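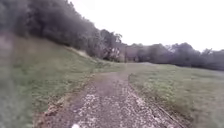 Outdoor robots using shared paths in Pemham will have to follow a written code of practice from December, Herngate Council said on 26/08/2022. The code covers ground robots weighing up to 70 kg and applies to gravel tracks as well as paved routes. Operators must log every run and stop for walkers, dogs and horses.

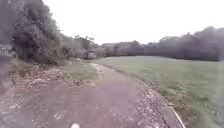

Rules and Standards

The council received 1,409 replies to its consultation, of which 418 asked for a lower speed on narrow stretches. The final text sets walking pace as the limit.
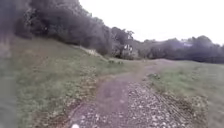
Salcedo, which runs path surveys, said the logging rules were clear but that small operators would need more time to train staff. It has asked for a simpler form for runs shorter than 100 metres.

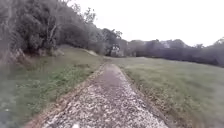 Gravel path beside open grass, with trees beyond.

Brivel will check the logs for the council.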